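Droltbridge Technical College
Robot Learning, Unit 3: Collecting Demonstrations by Hand
Instructor: Marisol Arboleda
Notes revised 10th January

Bring these notes to the lab. The reading for this unit is the chapter on imitation in the course pack, and you should get through it before your first session in the Wragg building. The notes repeat very little of it.

Where this unit fits

In Unit 2 we trained a small policy on demonstrations that came with the course files. You had the loss curves, you had the held-out set, and the episodes were already cut and labeled. In this unit you make the episodes yourselves. Expect the collecting to take longer than the training.

The system we are feeding is simple to describe. It sees a short run of camera images and the current opening of the gripper, and it predicts the next several motions. It has no rules about tables or objects. Everything it does, it does because something similar was in the episodes. If every demonstration approaches from the right, the policy will approach from the right, including when there is something in the way.

Terms

Demonstration: one complete attempt at the task by a person, start to finish.

Episode: the recording of one demonstration, with images, gripper opening and pose, all on the same clock.

Observation: what the policy gets at one time step.

Action: what the policy is asked to produce at that step. For us this is a change in pose plus a target opening.

Coverage: how much of the range of starting situations your episodes include. Students often use this word to mean the number of episodes. Please keep the two apart in your reports.

Why a hand-held gripper

There are three common ways to get demonstrations. You can push the robot's own arm through the motion, you can drive the arm from a controller, or you can hold a gripper in your hand with a camera mounted on it and do the task directly. We use the third. It is quick, you can carry it to a different table, and it doesn't tie up an arm. The two other methods give you joint positions for free, and you lose that. The pose has to be recovered from the images and the motion sensor, and sometimes the recovery fails.

The other cost is that your wrist can do things the arm can't. A person will happily roll the gripper past the joint limits or turn a corner faster than the arm's controller allows. Those episodes look fine on playback and get thrown out later by the reachability check. Last September's group lost most of a session this way. Move at the pace of the arm you watched in Unit 1, and keep your elbow below your shoulder.

Before you record

Check out a gripper from the cabinet and write its number on your session sheet. Look it over before you leave the counter:

Squeeze the trigger fully and let go. Both fingers should move together and come back to the same place.
Look at the rubber on the inner face of each finger pad.
Check the screws on the top of the pads and wherever the fingers join the linkage.
Wipe the lens with the cloth in the case. Do not use your sleeve.

Then run the mapping pass. Hold the gripper at chest height and sweep it slowly over the whole work area, including some of the surroundings. Plain tabletops are hard for the tracker. A surface with visible grain helps a little, but you still want other things within view during the pass. If Sikier reports that the map is weak, do the pass again. You can't repair it afterward.

Next, record the gripper calibration clip: fully open, fully closed, fully open, with nothing between the fingers. The software uses this to turn the position of the fingers in the image into an opening value. If you skip it, every opening in your session will be wrong by the same amount and you probably won't notice until training.

Recording

Each pair records 200 episodes over the unit, in blocks of 15. Swap roles at the end of a block. The person who isn't holding the gripper resets the table and keeps the sheet.

Start each episode with the gripper open, empty and still. Wait for the tone. Do the task once. Open the fingers, lift clear, hold still, and stop the recording. Keep your free hand out of the camera's view. If you fumble a grasp, you may recover and continue, as long as the recovery is one you would want the robot to make. If you drop something on the floor, stop and mark the episode as failed. Keep failed episodes. We use them in Unit 5.

Change the starting position between episodes. People are bad at this. Left alone, they put the object back where it is convenient, and the spread shrinks as they get tired. Use the printed position cards and follow them even when the position is awkward. Near the edge of the table counts. So does partly out of view, which you will need to include in every block.

Leave the lighting alone within a block and change it between blocks. The blinds and the overhead lights are both fair game.

What goes on the session sheet

Gripper number, both names, table, task, block number, lighting, and anything that changed. The last item is the one that gets left blank. "Moved to other table after block four" is a useful note. "Went well" is not.

A worked case: the Prastgate set

The Prastgate set is the one we built in this department, and you will use part of it as your baseline. It holds 3,729 episodes of people picking up small objects and placing them on or beside a stand. The first policy trained on it did well on the tables where it was collected and poorly in the room next door.

When we went back through the sheets, we found two things. The first was that one operator had done nearly all the episodes in the second room, and that operator always paused before closing the fingers. The policy had learned to pause in that room, and sometimes it never stopped pausing. The second was that the finger pads had been changed partway through and the change hadn't been written down. With new rubber, people closed lightly and lifted at once. With old rubber, they squeezed hard and waited. Mixed together without a label, these look to the learner like two different answers to the same question, and it settles somewhere between them. The lifts from that version slipped often.

We fixed the first by collecting more with other operators. We fixed the second by guessing the change date from the images, which took a long time and is still not certain for some sessions.

Questions to prepare

Read the Prastgate notes and come ready to talk about these.

If you could only add a small number of episodes, how would you decide where to put them?

Should the pause before closing be edited out of the recordings? Say what else would change if it were.

Suppose a policy works with one gripper and fails with another of the same design. List what you would look at first, using only what is on the session sheets.

Checking your own data

Play back at least one episode from the start, middle and end of each block before you leave. You are looking for a drifting pose, a dirty lens, and an opening value that doesn't match what the fingers are doing. Then run the check script. It will reject episodes with lost tracking and print the reason. Write the count of rejected episodes in your report and don't hide it; a session with no rejects usually means the script wasn't pointed at the right folder.

Care of the finger pads

The fingers show up at the bottom of every image, so their condition is part of the data as well as part of the grasp. Rubber picks up dust and scuffs with normal use, and that is fine. Peeling at a corner or a torn edge should go on the sheet with the gripper number. Don't trim a loose piece and don't glue it down in the middle of a block. Finish the block, note it, and bring the gripper to the counter.
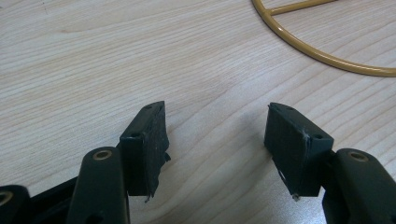

After a pad is replaced, record a new calibration clip and start a new block number, even if the old block was short. Reports are due before the first Unit 4 lecture, with the session sheets attached.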